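How to run a robot picking demo for visitors

We do one of these every November at Pallell, and the steps below are what survived. Expect 48 people, most of whom came for the snacks.

1. Fill the bin with ordinary junk. A drink can, a plastic cup, a tape dispenser and a tape measure will do. Visitors don't care about your machined test blocks. They have all lost a fight with a tape dispenser and want to see how the arm does.

2. Clamp the box to the table. The year we skipped this, the arm took the whole box for a short walk and got the biggest applause of the day.

3. Run the full cycle 3 times before the doors open. If it fails, run it again and tell Aqeel Satti, who will say it worked on Thursday. 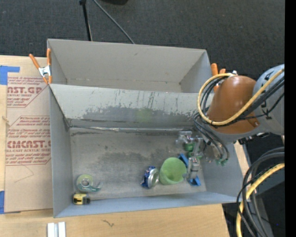 4. Keep one compartment clear so people can see where things are supposed to go. Explain this before you press start. Otherwise you will explain it 48 times afterward.

5. Keep each run under 7 minutes. The arm has made 2,000 picks in our lab and is in no hurry to make the next one. Talk while it thinks. Good topics are how the fingers close and why a crushed can is harder than a new one. Bad topics include the budget.

6. Let a visitor rearrange the objects between runs, with the arm stopped and your hand on the stop button. Children will stack everything in one corner. Adults will do it too, but they look guilty.

7. When it drops something, say "and it will try again," then wait. It usually does.

Sign-up sheets for the Ilten visit are by the door.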